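Plevero Garden Supply, Park Street store
Saturday walk-through, December 27, 2025

Front entrance mat flat and dry: OK
Exit signs lit: OK
Fire extinguisher, aisle 2: tag current, pin in place
Fire extinguisher, stockroom: FAIL. Blocked by a pallet of potting mix. Moved during the walk, recheck Monday.
Ladder 139: left foot pad worn. Tagged out, replacement ordered from Astow.
Pots and planters: OK. Keep the large ones on the bottom shelf.
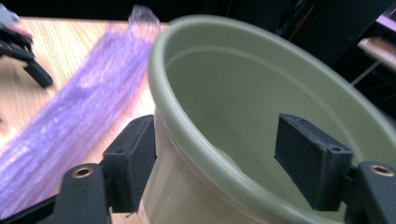
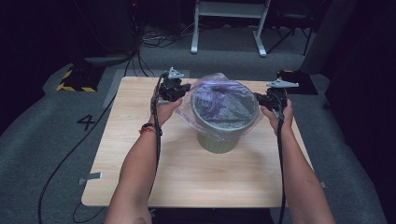

Back shelving: load plate reads 3,000 lb per bay. Bay 4 estimated at 1,752 lb, OK. Top beam clip missing on bay 6, do not load until fixed.
Extension cords: one running under the rug by the register. Removed. Same comment as in August.
Zukow heater: 3 feet clear on all sides, cord good
Eyewash bottle: expired, reorder
First aid kit: low on small bandages
Rear door: sticks at the bottom, opens with a push. Needs planing.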